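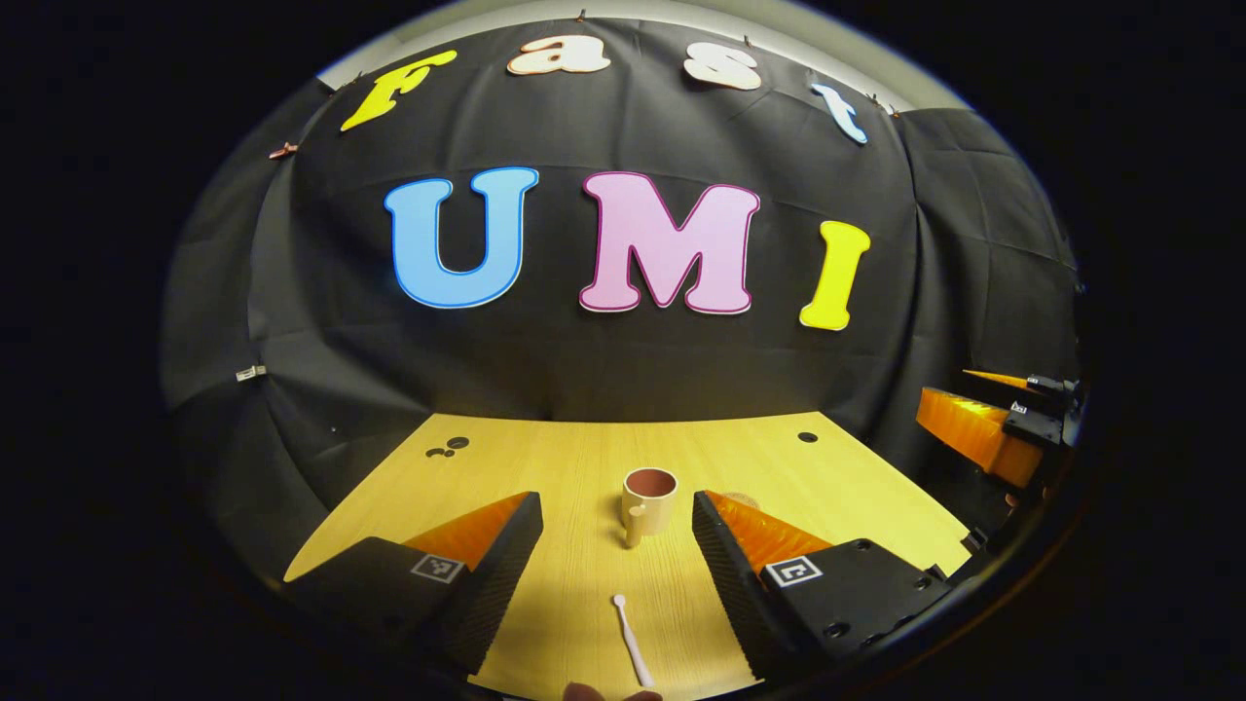
# Skokel Student Poster Contest: Entry Records

This dataset lists entries to the annual poster contest run by the Flikonley school district for students in grades 3 through 12. It contains 4,000 rows, one per entry.

## Fields

- `entry_id`: number assigned at intake
- `grade`: grade level on the entry form
- `theme`: theme code for the year
- `award`: blank if none was given

Student names and schools have been removed. The 200 entries received after the deadline are marked `late`.

## Contact

Corrections should be sent to Aurelia Bucur, Records Office, by 15th January.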